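Toaster oven temperature swing, and what to do about it 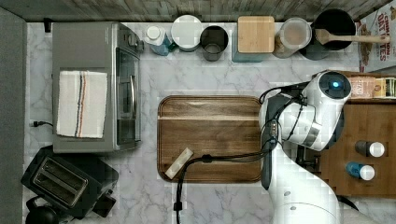 Page last changed: 5/12/19

The dial on a toaster oven sets a target, and the thermostat behind it works with a wide dead band. The heating elements are either fully on or fully off. Set mine to 350 and the air at rack height climbs to 371, drops to 331, then climbs again. That is a swing of 40 degrees over a cycle of 9 minutes.

I logged this with a thermocouple clipped to the center of the rack, no pan, door shut. One reading every two seconds gave me 1,864 points in a single run. The average came out at 352, so the dial is close to honest. The first peak is always the worst one, because the elements stay on through the whole warm-up and the walls are still cold when they switch off. I throw out the first cycle before averaging.

Menaka Bhattacharjee wrote to ask whether a baking stone would help. It does, up to a point. With a thin stone on the lower rack the swing fell to 22 degrees, but the warm-up took twice as long. For cookies I leave it in. For toast it is a waste of power.

Two other things matter more than I expected. Opening the door for a few seconds costs 60 degrees at the rack, and the elements then overshoot on the way back up. A dark pan also browns faster than a shiny one at the same air temperature - the elements are close and most of the heating is radiant.

Next run will be in April, with the probe moved to the back left corner. Yayra Aidoo thinks that corner runs hot in hers.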